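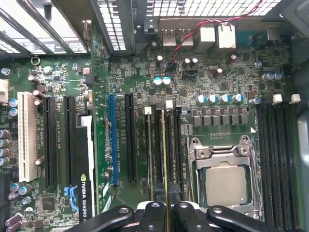 Old workstation board, gripper just over the DIMM slots

dnuttall
Shared shop build, month two. Goal is to have the arm pull RAM out of scrap desktops and park it in a holder. Camera rides on the wrist. Fingers are our third set. Thoughts?

kettle_c
Nice board to practice on. My thought is that a person does this in 3 seconds with two thumbs. What does the arm add?

dnuttall
It adds not being my thumbs. Estela has 129 of these towers stacked up at Ponport.

mtunstall
I'd worry about the latches. You have to push them open before the stick moves, and those fingers look thick for that. How much room do you have next to the CPU clamp?

dnuttall
Not much. We go in from above and keep the wrist square to the board. Putting parts away is the easier half, because the panel is fixed and the slots don't change from one tower to the next.
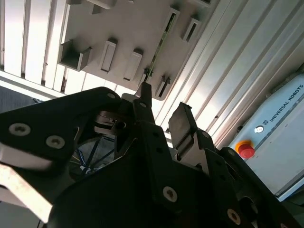

I still have to teach each holder by hand, and if somebody bumps the panel I start over. Last run was 24 tries. I'm not posting the score until I trust it.

kettle_c
So the score is bad.

retamal_e
It's my pile and I say let him finish. Chelsea, you're welcome to come do them by thumb.

kettle_c
For around 200 bucks and lunch, sure. I'd still like to see the number.

mtunstall
Same. Post the misses too, Darren.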